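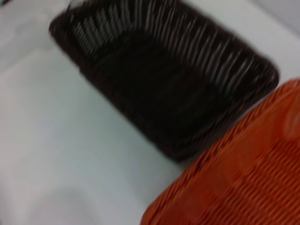
2025-04-29
Sterkgate Conservation Workshop, basketry bench
Entry by Estela Barrientos. Copy to H. Cabral and T. Yáñez.

Subject: Dye trials on split willow, second series. Iron-modified walnut and madder.

The second series was started this morning in accordance with the schedule agreed in January. The purpose remains the same: to establish whether the recipes used at the Brirnthorpe workshop can be repeated on the stock we now hold, and whether the resulting colors are stable enough for replacement strands in study pieces. No strand from this series is to be used on a collection object until the light exposure results have been reviewed.

Material. White willow from the Lirkov bundle, split and shaved by Mr. Teixeira. The butts were set aside, as they took the first dye bath unevenly. The weighed batch for the walnut bath came to 400 grams dry. The madder batch was prepared to the same weight. Both were soaked overnight in tap water with the lid on. Mr. Yáñez has asked that we record the source of the water in each entry; it was drawn from the tap in the wet room and was not filtered.

Walnut bath. Husks were simmered for two hours, strained through muslin, and left to cool before the willow went in. The temperature was then brought up slowly and held at 52 degrees. In the first series the bath was allowed to run hotter, and the strands became brittle at the bends. After the iron dip the color moved from mid brown to a very deep brown. Rinse water ran clear on the fourth change.

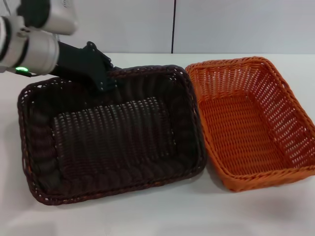

Madder bath. The alum mordant was applied as before. The bath was slow to give color, and I am inclined to blame the age of the root — the packet carries no date. A little chalk was added at midday, after which the color warmed noticeably. The strands were left in the bath to cool and will be taken out tomorrow by whoever opens the room.

Handling. Sample strands from the walnut bath were bent around the small mandrel while still damp. Two split along the grain, both from the thin end of the bundle. The others held. Mr. Dervishi considers the splits to be a fault of the shaving and not of the dye, and Mr. Teixeira does not agree. I have kept the split pieces in a labeled envelope in drawer 3 so that both gentlemen may examine them under magnification.

Light exposure. The cabinet is set for almost 2000 hours in total, with the blue wool references mounted beside the samples. Cards from the first series remain on the upper shelf and should not be moved. The lower shelf is free for the new cards once they are dry.

Outstanding matters. The pH strips are nearly finished and a new box has been requested. The large steel pot has a stain that did not come off with citric acid; it should be kept for iron work only and marked accordingly. Mr. Cabral is to confirm whether the rim lashing samples should be dyed before or after splitting — his note of January says before, while the printed procedure says after. Until he replies, no lashing material will be prepared.

Next entry after the madder strands have been rinsed and weighed.

E.B.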